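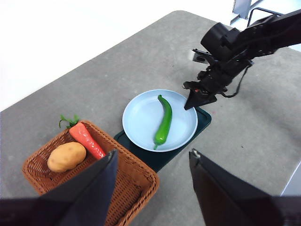 Robots that learn by copying people usually need a huge pile of examples, and a small team at Woneleo thinks it has found a way to get by on far fewer. Its method, called Condori, splits each kitchen chore into short stretches and lets the robot practise only the ones it is least sure of. Getting a green chili on to a plate is one stretch, and dealing with a carrot and a potato in a basket is another. The team trained on 1262 recordings, where its previous system took 4000, and the new one did better!

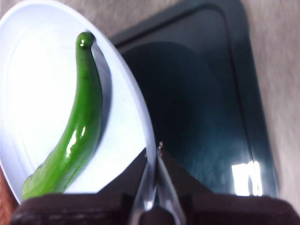
Rims and edges are where the older system came unstuck, says Roald Lindqvist, who leads the work. It would aim well and then close a touch too early. Condori treats those last few centimetres as a skill of their own, so when the fingertips are pointing at the rim of a plate, with a long chili lying on it, the robot slows down and checks its wrist view 30 times a second. 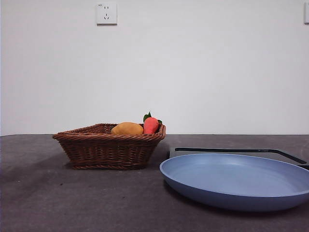 Toy vegetables in a wicker basket, with the blue pan alongside.

The same training carried over to 11 chores the robot had never practised, which is a lovely result for such a modest set of recordings. Lids are next on the list, and the team hopes to share its code in September.
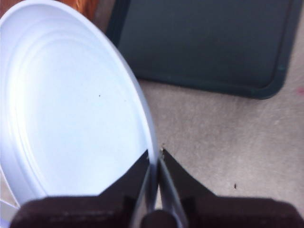 Marisol Castaño called the findings "really cheering" but said she would like to see the method tried in a proper family kitchen, with bad light and things left in the wrong place.

Last updated: 4.30pm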